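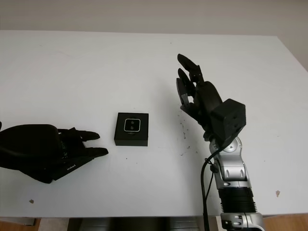

4. Approach planning with two hands and three views

4.1 Task and state

The planner, Risulik, has to bring both hands to a small object on a table and leave them in poses from which a two-handed lift can start. The object in this section is a square black box on a white tabletop. The left hand comes in low from the side with its fingers pointing across the table, and the right hand is held upright until the left has its place (Figure 4, head view). We call these the guarding hand and the free hand. Which is which is decided once, at the start of a trial, from the distance between each set of fingertips and the nearest face of the object. If the two distances are close, the left hand guards.

The state passed to the planner holds the joint positions of both arms and hands, the object pose in the table frame, a covariance for that pose, and a flag for each camera that says whether its last estimate was used. Hand poses come from forward kinematics. We tried correcting them with the head camera in an earlier version and dropped it; the correction was small when the calibration was fresh and wrong when it was not.

4.2 Object pose from the head camera

The head camera gives the first estimate. A plane is fitted to the tabletop, pixels belonging to either arm are removed with a rendered mask of the robot model, and what is left is grouped into connected regions. Regions below a minimum area are thrown away. This matters more than we had expected, as a white table that has been used for a while carries small specks and brown spots, and a threshold chosen on a clean table will report them as objects. The minimum area is set in table units and not in pixels, so that it holds when the head moves. 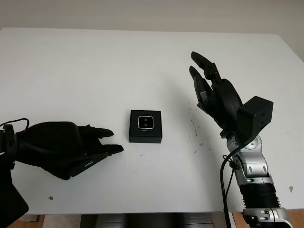
The rendered mask is grown by a fixed margin before it is applied. Too narrow a margin leaves slivers of finger in the segmentation, and these join with the object once the fingertips are close to it. Too wide a margin eats into the object itself. Cables are the awkward case. They are not part of the robot model, they hang differently in each trial, and a dark cable against a white table looks much like a thin dark object. We handle them with a shape test: a region whose skeleton is long compared with its mean width, and which touches the arm mask, is given to the arm. The test is crude and would reject a pen lying against the wrist.

For a box the pose is then found by fitting a rectangle to the top face. A square top gives four equally good answers for yaw, and Risulik keeps the one nearest to the previous estimate. At the first step there is no previous estimate, so it takes the one that needs the least wrist rotation from the guarding hand. Features on the top face could settle the question properly. The box in Figure 4 has an inset with two small circles set one above the other, enough to separate two of the four answers from the other two, but we did not want the method to depend on markings.

4.3 Handover to the wrist cameras

Once the fingertips are within 80 mm of the object, the head view is often blocked and the wrist cameras are allowed to contribute. Each wrist image is first checked for content. A large part of it can be taken up by the hand's own housing and finger, and when the hand is turned away from the table the rest may be nothing but wall.

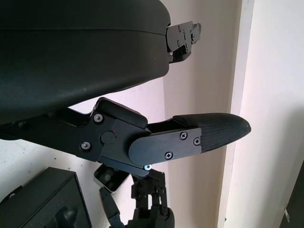

An image is accepted only if the projected object region, computed from the last pose, overlaps the unmasked part of the image. Otherwise the flag for that camera is cleared and the filter carries on without it. Early versions skipped this check, and the pose drifted whenever a finger or the other hand was taken for the object. The second case is the harder one. The robot's hands are black, so is the box, and a mask that covers only the hand carrying the camera does nothing about the opposite hand coming into view. Risulik therefore renders both arms into every wrist mask.

Accepted estimates are combined with the head estimate in an extended Kalman filter. The wrist measurements are given a larger variance while the wrist is moving. Abílio Prata wrote the scheduling layer, Enik, which stamps each image on arrival and holds it until the matching joint reading is available. Without it, a fast wrist turn produced pose jumps that the filter could not tell from a moved object.

4.4 Search and stopping rule

Paths are found with a sampling planner limited to 1,000 nodes per request. The guarding hand is planned first, with the free hand treated as fixed, and the free hand is then planned against the swept volume of the first path. This order loses some solutions in which both hands would have to move at once. In return, a failed request can be traced to one arm — useful when tuning the clearances.

We ran 199 approaches at the Skerstead bench, and the clearances given in Appendix B were fixed before the first of them. Replanning is triggered when the object pose leaves the two-sigma ellipse on which the current path was built. The guarding hand stops short of the near face and does not touch the box. Contact is left to the grasp controller described in Section 5, which takes over with both hands at rest and receives the last filtered pose together with its covariance.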